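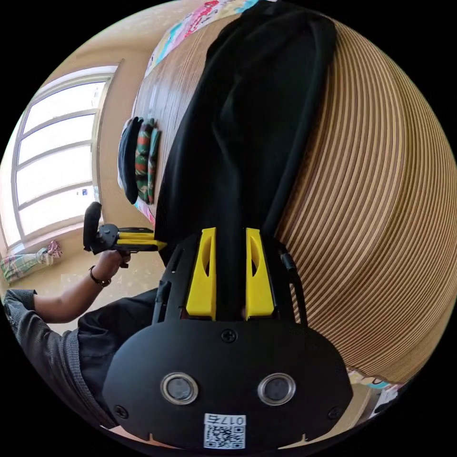 Folding black garments on a striped surface: notes from the laundry room

Last month's item on towels brought in a fair amount of mail, most of it asking for the same treatment of long dark clothing. Trousers, long skirts and wide-leg knits are the pieces that come back from the line in good condition and leave the shelf with a crease across the knee. The notes below cover the work surface, the lengthwise fold, the cross folds and storage. They apply to black and near-black fabric with a matte finish. Satin and anything pleated will be handled separately.

Work surface

A long garment needs to be supported over its full length. If the hem hangs off the end of the table, the weight of the loose part pulls the waist out of line while the first fold is being made, and the error carries through every fold after it. A bed is long enough but too soft. A table or a floor mat is better.

Matte black fabric shows very little of its own shape under ceiling light. On a dark table the side seam and the edge of the garment are hard to tell apart. A light tan or beige surface gives enough contrast to see the whole outline. If the surface has fine parallel stripes, so much the better, as they serve as a ruler. Lay the garment so that its length runs with the stripes and pick one stripe as the reference line for the outer seam. Any drift shows up as a stripe appearing or disappearing along the edge.

Two kinds of mat were tried for this item. The Sornora roll-out mat lies flat on the first use but has enough grip to drag knit fabric. The Demham striped mat is smoother and lets the cloth slide, which helps with long pieces. It needs a layer beneath it on a polished table or it will creep toward the person folding. A cotton sheet or an old printed bedcover is sufficient. Pull the under layer tight before the mat goes down. A ridge in it will come through the mat and into the garment.

Glossy surfaces reflect. Where a window throws a pale patch onto the mat, small puckers inside that patch are easy to miss. Turn the mat a quarter turn or move the lamp.

Before folding

Close the zipper and the top button. Empty the pockets and push the pocket bags flat from the inside. Hold the garment by the waist, shake it twice, and lower it onto the surface hem first, letting the waist come down last. Lowering it waist first traps air at the seat and produces a bubble that has to be worked out by hand.

Smooth from the waist toward the hem with the flat of the hand. Do not pull at the hem to remove wrinkles. On fabric with any stretch the wrinkle returns as soon as the tension is released, and the leg ends up longer on one side.

Lint should be taken off at this stage. Once the garment is folded the roller only reaches the outer face, and whatever is inside gets pressed in. 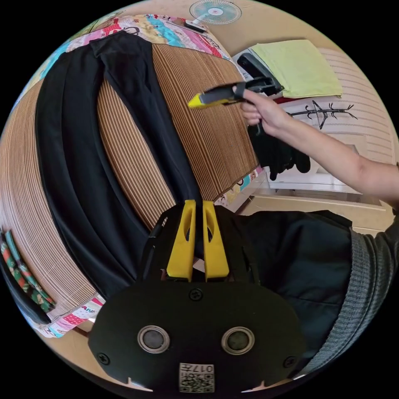 The lengthwise fold

For trousers, start with the legs separated so that a strip of mat shows between them. The gap makes it possible to check that each leg is lying straight on its own before they are stacked. If the gap is wider at the knee than at the hem, one leg is twisted, usually from the seat down. Lift that leg, turn it back and lay it again.

Take hold of one leg at two points, one near the hem and one above the knee, and carry it across in a single movement. Set the inseams together first and let the outer seams find their own position. They will not match exactly on most cuts. The back panel is wider than the front, and forcing the outer edges into line puts a diagonal wrinkle through the thigh. The point of the seat will stick out to one side. Fold it in to make a straight edge.

A long skirt has no inseam to work from. Fold it side seam to side seam, then check the hem. On a flared skirt the hem forms a curve when the sides are matched. Leave the curve alone and tuck the outer corner in until the piece is the same width from waist to hem.

The folded edge should be rounded at this point. Do not press it down. A soft roll along the edge recovers on the hanger within an hour, while a pressed edge on matte black cloth leaves a line with a slight shine that may need steam to remove.

Cross folds

Two cross folds are enough for a drawer, three for a narrow shelf. Bring the hem to a point one hand's width short of the waistband. The waistband is the thickest part of the garment, and keeping the hem clear of it stops the stack from leaning. Fold again from the closed end. For three folds, divide the length into thirds before the last fold instead of halving a second time.

Keep a palm under the layers when turning a fold. Pinching the top layer alone shifts it against the one beneath, and the slip is hard to see on black.

Storage

Stack no more than 8 pieces. Past that, the lowest pair takes a set crease from the weight. The Fakside open shelf takes two stacks side by side with room for a hand between them. The Bárány drawer insert is shallower and suits pieces filed on edge, fold upward, so that each can be drawn out without lifting the rest.

Black items look alike when folded. A short loop of colored thread on the inside of the waistband, placed at the back seam, will identify a pair without unfolding it. Use one color for wool, another for cotton and a third for knits. Keep the key on a card inside the door.

Refold anything that has been in the stack since March. Move the folds by the width of two fingers so that the cloth does not bend twice in the same place.

Next item: pleated skirts, and whether clips are worth using.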